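Subject: Re: Kalinowski fingers or the stock ones for door handles?

On Saturday Romain Chevalier wrote:
> Did you finish the comparison of the two finger sets in
> simulation? I would like to know before I order anything.
> Our handles are levers, all of them, and the stock gripper
> slides off when it pushes down. Also please say which
> controller you used, the last numbers on this list came
> without it and I could not repeat them.

Hello Romain, hello all,

Yes, I finished it, but I am less sure of the result than I hoped to be. I write down what I did so that you can judge.

The controller is the Stistel one, with the default gains, except that I lowered the stiffness in the vertical direction for the right arm. With the default value the finger presses on the lever too hard and the simulator gives me contact forces which I do not believe. I did 20 trials with the stock fingers and 20 with the Kalinowski fingers. The start pose of the base was changed a little each time, the same list of poses for both sets. One trial is counted as good if the lever goes down fully and the door moves away from the latch.

Stock fingers: 2 failures for approach, and many more for slipping. I do not give the slipping number because I changed the friction value in the middle of the series, which was my mistake, and I must repeat this part. The approach failures are not touched by the friction.

Kalinowski fingers: they slip less, this I can say already. But they are longer, and when the base stands too near to the door the elbow has no good place to go. The planner then takes 22 seconds to find a path, or it gives up. For you this may matter more than the slipping, if your corridor is narrow.

One more point is the direction of approach. I tried from the side first, as in the Arklow tutorial, and the wrist came too near to the door panel. Now I bring the right gripper from below the handle and stop it just short before the closing begins. The left arm stays up in the air and does nothing. I wanted to remove it from the model completely, but then the balance of the base is different and the comparison is not fair.
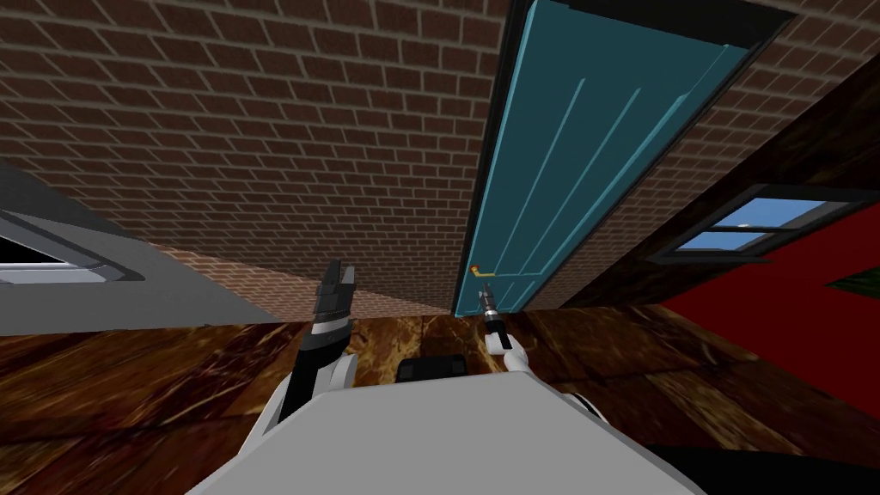 Romain Chevalier objects to coming from below. In his experience a lever with a round base plate leaves little room near the pivot, and on the real door the fingers meet the plate before they have a grip. He would prefer to press from above with one closed finger and not to grasp at all.

I agree that this is worth a test, and I can add it when I repeat the stock series. Pressing from above needs no long fingers, so perhaps the order can wait. What I cannot test is the spring of your real levers. If somebody has measured this on a normal office door, please send me the value, in my model it is only a guess.

Does anybody run the Gravis wrist camera together with this controller? I lose the handle from the view when the gripper is close, and the last part of the motion is done blind.

Best regards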